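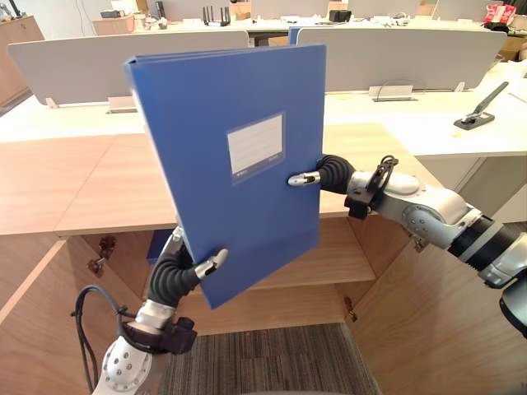
January, notebook page 53 – second color on the D'Souza cards

Started 8:40. The order is 300 invitation cards, two colors, on the Femano cotton stock. The gray text was printed already and the sheets rested overnight between boards. Today only the red initial and the thin rule under the names.

Washed the rollers again before inking. Yesterday I thought they were clean, but a white rag showed still some gray at the ends. Please check the ends of the rollers when you change from a dark to a light color, the middle is always cleaner than the ends.

Ink: Ziketti warm red with a little transparent white. First mix was too pink when drawn down on the Femano sheet, although it looked correct on the glass. Second mix with half of the white. I compared it with the approved proof by the window and Wenceslao Medina agreed that it is close enough. The drawdown is glued on the next page, with the weights written beside it. Do not trust the color of the can lid.

Register. This took the most of the morning. The Guneo press holds the side guide well, but the lower left gauge pin had moved by a hair and the rule was climbing to the right. I set the pin again, pulled six sheets, and the rule was still not parallel with the text. Then I measured the text itself and found that the gray was printed a little turned on the sheet. So it was my fault from the first color, and I was correcting the wrong thing. I turned the form to follow the text and did not touch the pins any more. It costs some minutes with thin leads and a piece of paper in the lockup. Now the rule sits correct under the names, and the difference to the edge of the card will be taken away in the trimming.

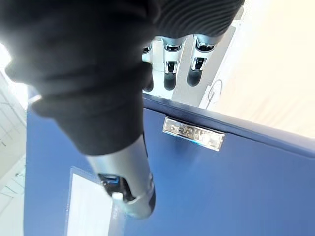

Metal fingers and black ribbed cover, from close.

Packing. With the normal packing the initial was printing heavy at the bottom of the bowl and weak at the top. It is the old wood letter, which is not flat any more. I took out one sheet of the tympan paper and put a torn piece of tissue under the top of the letter. Torn, not cut, so the edge does not show in the solid. After this the impression was even, and the back of the card has only a light mark that one feels with the finger.

The customer asked on the phone if the red can be deeper pressed than the gray. I said yes for the initial, no for the rule, it would cut the cotton. Wrote this also on the job ticket.

Run started 11:20. Added ink once, after the first half. The red became a bit dull before I noticed, and I put aside those sheets that I would not like to receive myself. They are in the pile with the blue slip. I will look at them again tomorrow in daylight and decide. We have spare sheets from the first color, so the quantity should be all right.

Small problem at the end: a fiber from the stock stuck on the initial and made a white worm in the red. Stopped, cleaned the letter with a dry brush, continued. The Femano gives more fluff than the smooth stock we had in the autumn. Next time brush the edges of the pile before printing.

To do
– trim only when the red is dry on the thumb test, not before
– cut from the printed text and not from the left edge of the sheet (see register)
– new tympan sheet, this one has a bruise from the wood letter
– order transparent white, the can is nearly finished
– somebody please put the small quoin key back in the drawer, I have used the one from the other press

Form stays locked on the stone until the cards are accepted.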